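How to Fold a Knit Top Without Ruining It

I don't trust the two-second folds people swear by. Knits slide and the sleeves end up in a lump.

Lay the top flat on the bed, neckline away from you, and smooth the body by hand. Don't tug.

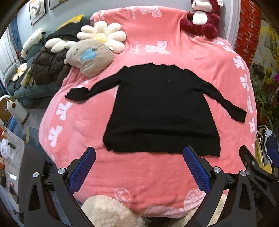
Straighten the cuffs before you fold anything. Bring each sleeve across the body, then fold the hem up to the neckline. Skip the folding board. I tried one in May and went back to my hands.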